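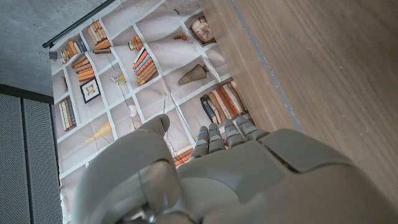 Relatório de Projeto: Procedimentos de segurança e boas práticas na operação de uma mão robótica antropomórfica em bancada partilhada

Autora: So-yul Kwon
Unidade curricular: Projeto em Automação e Robótica
Entrega: 5 de abril de 2024

Resumo

O presente relatório documenta a elaboração e a aplicação de um conjunto de regras de operação para uma mão robótica de cinco dedos montada em braço, utilizada na bancada Poltow do laboratório de manipulação. Partiu-se da ISO 12100 para a apreciação do risco e consultaram-se a ISO 10218 e a ISO/TS 15066 nos aspetos relativos ao robô e à operação colaborativa. O resultado é um procedimento escrito, designado internamente por Skalilen, com regras de arranque, operação, paragem e registo. Não se pretendeu obter conformidade formal com nenhuma das normas citadas.

1. Enquadramento

A bancada é usada por vários grupos em horários sucessivos. Até ao início do projeto, cada grupo seguia a sua própria lista de verificação, quando existia. Da leitura dos registos anteriores resultaram três problemas recorrentes: alterações aos limites de força sem anotação, paragens de emergência rearmadas sem inspeção e sessões iniciadas com a postura dos dedos diferente da postura de referência.

Nenhum destes registos refere lesões. Há, contudo, uma ocorrência de agosto em que o polegar ficou em contacto com o bordo da mesa durante o movimento de recolha do braço, com dano na articulação da base. Essa ocorrência serviu de caso de estudo para a secção 3.

2. Âmbito e limites

O procedimento aplica-se ao conjunto formado por braço, mão, superfície de trabalho e fundo têxtil. O fundo foi incluído no âmbito por se encontrar ao alcance dos dedos em parte do volume de trabalho. Um tecido solto pode ser preso entre segmentos durante a flexão e, se estiver suspenso de um varão, transmitir a carga à fixação.

Ficam fora do âmbito a segurança elétrica do armário de comando e o software de planeamento de trajetórias, tratados no manual Gramevcombe do laboratório.

3. Apreciação do risco

Identificaram-se os perigos por fase de utilização: montagem, arranque, operação, intervenção e desmontagem. Para cada perigo estimou-se a gravidade, a frequência de exposição e a possibilidade de evitar o dano. Os mais relevantes foram os seguintes.

Entalamento entre polegar e indicador. A geometria de oposição cria uma zona de fecho em que a força se concentra na ponta dos dedos. O risco é maior durante a intervenção manual com os atuadores energizados.

Entalamento nas juntas entre segmentos. As folgas variam com o ângulo de flexão, pelo que uma junta sem abertura acessível na postura estendida pode apresentá-la a meio curso.

Esmagamento entre o dorso da mão e a mesa. Depende do movimento do braço e não é limitado pelo comando dos dedos.

Arrastamento do fundo têxtil. Gravidade baixa para pessoas, mas com possibilidade de queda do varão.

Perda de referência de posição após colisão. Não constitui perigo direto, mas invalida os limites de curso programados e agrava os restantes.

4. Regras adotadas

4.1 Antes da energização

O operador inspeciona visualmente os segmentos, as juntas e as carcaças do dorso. Qualquer folga anormal ou fissura impede o arranque. O fundo deve estar preso nas extremidades e sem dobras projetadas para a mesa. O botão de paragem de emergência é ensaiado no início de cada turno.

4.2 Arranque

A mão é energizada aberta, com o braço afastado da superfície. O primeiro movimento é sempre executado em velocidade reduzida, dedo a dedo, começando pelo mínimo e terminando no polegar. Só depois de confirmada a postura de referência se autoriza o movimento do braço.

4.3 Operação

Permanecem na zona delimitada, no máximo, 2 pessoas, uma delas com a paragem de emergência ao alcance imediato. Não se introduzem as mãos no volume de trabalho com os atuadores ativos, mesmo em pausa de programa. Uma pausa de programa não é considerada paragem de segurança.

Não são permitidos anéis, pulseiras, cordões nem mangas largas. Cabelo comprido deve estar apanhado.

4.4 Intervenção e rearme

Após qualquer paragem de emergência, o rearme exige inspeção da mão e anotação da causa. Se a causa não for determinada, a sessão termina. O rearme nunca é feito por quem se encontre dentro da zona delimitada.

4.5 Registo

Cada sessão gera uma ficha com operador, versão dos parâmetros, limites de força, ocorrências e estado final do equipamento. As alterações de parâmetros requerem uma segunda assinatura.

5. Aplicação e resultados

O procedimento foi aplicado em 41 sessões consecutivas. As fichas foram revistas segundo o método Butkienė, adotado pela disciplina, que classifica cada desvio como de omissão, de sequência ou de preenchimento.

Os desvios de preenchimento foram os mais frequentes, sobretudo o campo da versão dos parâmetros deixado em branco. Os desvios de sequência ocorreram quase sempre no arranque, com o movimento do braço autorizado antes da verificação do polegar. Registou-se um único desvio de omissão, relativo ao ensaio do botão de emergência na mudança de turno.

O tempo de preparação foi medido desde a abertura da ficha até ao primeiro movimento do braço. A mediana foi de 375 segundos. O limite fixado no plano do projeto era de 900 segundos, valor não ultrapassado em nenhuma sessão.

6. Discussão

A regra da segunda assinatura gerou objeções dos grupos com horário ao fim do dia, em que por vezes só está presente um operador habilitado. Optou-se por mantê-la e proibir alterações de parâmetros nessas condições, o que atrasou parte dos ensaios de preensão fina.

A inspeção visual das juntas depende muito da experiência de quem a faz. Uma imagem de referência por dedo, em postura aberta e fechada, reduziria a ambiguidade do termo "folga anormal", que permanece sem critério quantitativo na versão atual.

Os limites de força foram herdados da configuração existente. Não se dispôs de equipamento para medir a pressão de contacto, pelo que não é possível afirmar que a mão opera dentro dos limites biomecânicos recomendados para contacto com pessoas. Enquanto essa medição não for feita, a bancada deve continuar a ser tratada como não colaborativa.

7. Trabalho pendente

Falta rever a ficha para que a versão dos parâmetros seja preenchida automaticamente, definir o critério de folga por junta e substituir as fixações do fundo por um sistema que se solte sob carga. A medição da pressão de contacto fica dependente do empréstimo do sensor.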